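4.2 Surfaces, sunlight and the problem of the pair

Objects that come in twos are supposed to be easy to tidy. The coding manual we inherited from the Tullenholm pilot gives them one line ("place together, aligned") and moves on to cutlery, where it stays for eleven pages. Our own material suggests that the line was written by someone with very orderly shoes.

Of the 1,871 placements coded at Skarkside, 107 involved paired items: slippers, insoles, gloves, bookends and the black foam pieces that the coders came to call "the pads" after failing to agree on anything better. We scored each placement on spacing, angle and whether the two members of the pair ended up facing the same way. The last measure caused the most trouble. Two coders can look at a rounded toe and a raised heel and still argue over lunch about which way it points. Disagreements were settled by Yasaman Mazandarani, whose rulings are final and in some cases quite short.

Table color was not one of our planned variables. It became one when Danylo Symonenko noticed that coders were slower on the yellow table than on the gray one, and slower again in the morning sessions. Dark objects stand out well against yellow, so contrast between object and table is unlikely to be the whole story. We suspect glare. Sun on a glossy or pale patch of tabletop takes away the edge that a coder would otherwise use to judge alignment, and what remains is two dark shapes and a matter of opinion.

Figure 3 illustrates the difficulty. The two foam pieces share a tabletop but little else: the left one lies at an angle, held at its lower end, while the right one sits somewhat upright. Under the Tullenholm rule this is simply "not aligned." Under ours it receives separate scores for angle and posture, a distinction that took us 4 meetings to reach and that we are therefore keeping.

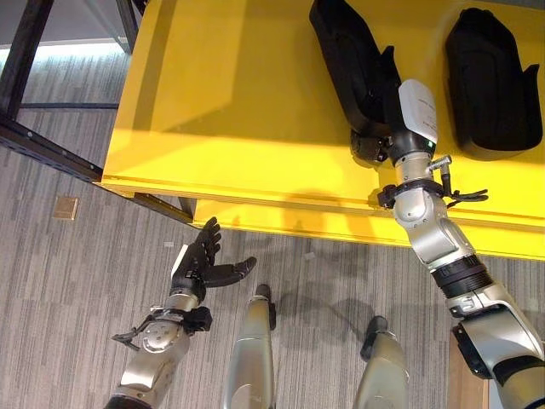

Figure 3. Two black foam pieces on the yellow table, the left one held at its lower end. Sunlight pales the tabletop toward the upper left.

4.3 Agreement between coders

Agreement was high for spacing, acceptable for angle and poor for facing direction. Dropping the pads from the sample improves the last of these considerably. We report both versions, having spent too long on the pads to leave them out.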